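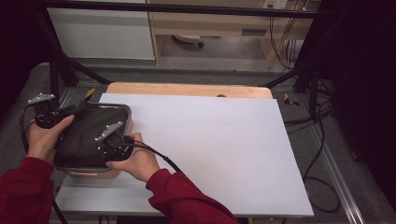

The Great Table Clear-Out, Part Two

Readers who made it through last month's item on drawers will recall that we promised to move on to flat surfaces. Several of you wrote in to ask whether a flat surface really needs a newsletter item. We admire the optimism.

A drawer, at least, can be shut. A table sits in the open and invites contributions, and the shared table in the Udik workroom has been accepting them for years. By February it was holding a stapler with no staples, a bag of rubber feet for a piece of furniture we no longer own, a phone charger for a phone nobody would admit to, and a catalog from Hakoler addressed to a tenant before the tenant before us. There was also a banana, which we will pass over quickly.

So on a Wednesday evening we cleared it. The whole job took 24 minutes, and most of that was spent on the catalog, which turned out to have some very nice shelving in it.

The method

We have read a lot about decluttering, most of it while sitting next to clutter. Nearly all the systems ask you to hold each object and consult your feelings. Our feelings about the rubber feet were mixed, and after a while we gave up on the interview process and did this:

Take everything off. Everything, including the thing you are about to say lives there. Put it on the floor, where it will annoy you into making decisions.

Wipe the table. Do the edges too, and run a cloth around any holes or knobs, where crumbs go to retire.

Leave the room and get a drink of water. When you come back, look at the table for a moment before you touch the pile. It will look bigger. You will feel that you have been paying rent on a table you never met.

Return only what gets used at the table, at least once a week, by a person who can be found. Everything else goes to a shelf, to its owner, or out.

That last rule caused the only real argument of the evening. One camp held that a hot glue gun counts as weekly if you think about it weekly. The glue gun is on a shelf.

The white board question

Plenty of you work on tables that are perfectly good and would like them to stay that way. The standard answer is a cutting mat, and we have nothing against cutting mats except the price of the large ones and the way they curl if you store them standing up. Lately we have come around to something simpler, a big plain white board laid flat on top of the table and left there.

It does two useful things. It takes the scratches, the glue and the pen marks, and when it has taken enough of them you flip it over and start again. It also shows you everything you put down. A small screw on a woodgrain top is gone for good. On plain white it has nowhere to hide, and neither do you, if you were the one who said you had swept up.

A few notes from living with one. Get a matte surface, as a shiny one will bounce the ceiling light straight into your eyes. Keep it smaller than the table, so that a strip of tabletop stays free at the back for your elbows or your coffee. Do not cut on it with any enthusiasm. And resist the urge to write a to-do list on it. Ours said "clear table" for most of the winter and we simply put things on top of it.
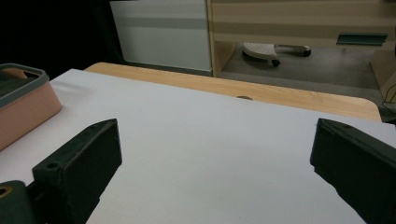
Containers are where good intentions go wrong. People buy them first, before they know what has to go inside, and then spend a happy weekend moving the mess into matching boxes. We once bought 3 sets in a single month from Tambunan and labeled every box, and the labels all said MISC. So the current rule is that a work surface gets one container and no more. The pink one with the gray rim, standing over at the left side of the white surface, is the sort we like: an open top you can drop things into without looking, and a color that can't be mistaken for part of the furniture. A white box on a white board is a thing you will eventually knock onto the floor. A pink one you steer around.

Where the container stands matters nearly as much. Put it to one side and keep the middle bare. The middle is for whatever you are doing right now, and it has no other job. If you find yourself nudging the box out of the way more than 2 times in an afternoon, it is on the wrong side. Left-handers have probably known this since kindergarten and were waiting for the rest of us to catch up.

As for what goes into the single container, we suggest things in transit. Bits that belong somewhere else, that you'll carry there when you next stand up. Empty it at the end of the day. If it fills up before lunch, you don't need a second container, you need to stand up more often.

From the mailbag

A reader with a Zisel folding table asks what to do about the gap down the middle, which swallows pencils. We have the same table at home and have decided to think of the gap as storage. More practically, a board laid across the top will cover it, provided you take the board off before folding. We mention this last part from experience.

Another reader wants to know whether a table that is empty all the time is a sign of a tidy mind. We wouldn't know. Ours stayed completely bare until the next morning, when somebody left a catalog on it.

Next month: the shelf where we put everything that was on the table. The newsletter now goes out to 1,916 of you, and we would like to hear from anyone who needs rubber feet.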